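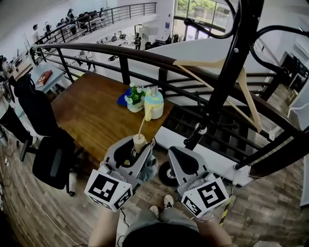

Figure 7.1 Hand-held grippers in use at a wooden table on an upper floor. The left gripper holds a small object with a thin stick; the right is open.

Chapter 7
When the Job Description Moves

Most chapters on workplace automation begin with a factory, usually one with sparks. We begin with a pitcher, a potted plant and a person in shorts, which is closer to how a good deal of the work now looks. The grippers in Figure 7.1 have no motors deciding anything. A person's arms do the reaching, and the patterned cubes give software something to track. Whatever the machine eventually learns about handling household objects, it learns from somebody's forearms.

The labour involved rarely makes it into the brochure. Soon-im Byun spent nine years on the packing line at Plenau, a housewares distributor in Wiltport, before the firm moved her upstairs to what it called the Demonstration Team. Her new task was to pick things up and put them down again, on purpose, with a tool that made both harder. In December the team logged 1,190 demonstrations, of which 900 were kept. The rest were discarded for reasons the software recorded as "other."

Byun's pay did not change at first. Her title did, twice. She went from Packer Grade 3 to Motion Contributor, and then to Skills Associate when somebody in head office decided that Motion Contributor sounded like a traffic offence. Her supervisor could no longer tell her whether she was having a good day, as the old measure was cartons per hour and there were no cartons. She told a staff meeting that she had never been so closely recorded or so little supervised.

Down on the packing line, the picture was different again. The Muvalell arms that Plenau had leased took over the lighter items, and the 2 packers left at each station got the heavy, the fragile and the oddly shaped. Management reported this as a reduction in repetitive work. The packers agreed that it was less repetitive. They also pointed out that the easy items had been where they caught their breath.

None of this is unusual, and economists have a tidy vocabulary for it. A task may be substituted, complemented or created. The trouble is that one worker can experience all of these before morning tea. Section 7.2 sets out the vocabulary anyway, as you will need it for the Subramaniam model in Section 7.3, and then spends several pages on where it leaks.

As you read, keep hold of a plain question: when a task changes, who learns of it first, and in what form? At Plenau the answer was a revised roster, taped to the door of the lunch room and dated Thursday, March 10, 2022. It listed the new titles in full. The duties were to follow.

7.1 Tasks, jobs and the gap between them

A job is a bundle of tasks that an employer has found convenient to pay for together.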